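Chapter 3
Looking After Your Brushes

By now you will have ground your first ink, spoiled a good many sheets of practice paper and, I hope, enjoyed yourself thoroughly (I certainly did when I was starting out, and I have the stained cuffs to show for it!). It's tempting to rush straight on to the strokes in Chapter 4, but I'd like you to linger here a little while, with a cup of tea if you have one handy, and think about where your brushes live when you aren't using them.

When we began our evening classes at the Jedcombe hall, most of us stood our brushes in an old jam jar, bristles up, and went home feeling rather pleased with ourselves. Water crept down into the ferrules, the glue softened, and by May we were finding stray hairs in our favourite characters — a sorry business, and an easy one to avoid.

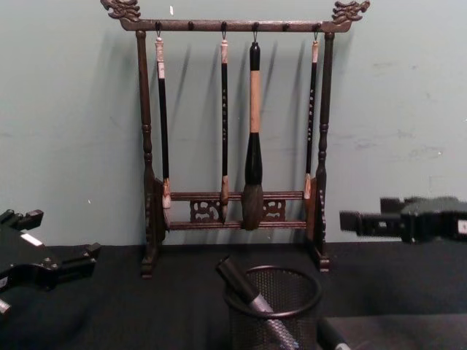 3.1 The hanging rack

A traditional rack of dark brown wood, with turned posts and a dragon's head at each end of the top bar, makes a handsome addition to any desk, but its real virtue is a humble one. Each brush hangs from its own hook with the tip pointing to the floor, so moisture drains away from the handle and the hairs settle back into a point.

You'll notice how much brushes vary in size. A big, full-bellied one hangs a good deal lower than its slender neighbours, so check the height of the bar before you buy, and leave a peg free beside it if you can. Rinse every brush in cool water, shape the tip gently with your fingers and hang it well away from the heater. We'll come to washing properly in section 3.2, and there's a chart of brush sizes on page 66 for anyone still choosing their first set.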